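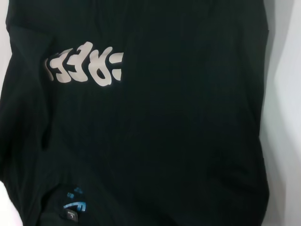
Acta de la reunión del miércoles, club de fútbol americano Drevier

Empezamos a las ocho y cuarto porque media línea ofensiva seguía en la ducha. Me ha tocado escribir a mí otra vez, así que si algo suena raro, me lo decís y lo cambio.

Calendario. La liga nos pone el primer partido en casa contra Mornodus y luego 2 salidas seguidas, la segunda a Resholm, que es un palizón de autobús. Hatem Belkadi va a pedir que nos retrasen el kickoff de Resholm a la tarde. Yo lo veo difícil, pero por preguntar...

Dinero. Tenemos 4.000 euros en la cuenta y el autobús se lleva 1.000. Hubo un buen rato de discusión (¡largo, largo!) sobre si comprar cascos ahora o esperar a enero. Votamos: 9 a favor de comprarlos ya, 2 en contra. Yo voté que sí, con el casco que llevo como para no.

Campo. El ayuntamiento nos deja el de Cárdenas hasta julio, pero las líneas las pintamos nosotros. Falta rodillo. Las yardas del fondo norte siguen mal medidas desde la temporada pasada, y el pateador volvió a recordárnoslo.

Juveniles. Se apuntan más chavales de los que esperábamos y hace falta otro entrenador para los receptores. Me ofrecí a echar una mano los viernes, ya me arrepentiré.

Ruegos y preguntas. Que se devuelvan los petos, por favor. Queda pendiente hablar del segundo quarterback para la próxima.

Cerramos a las diez menos diez.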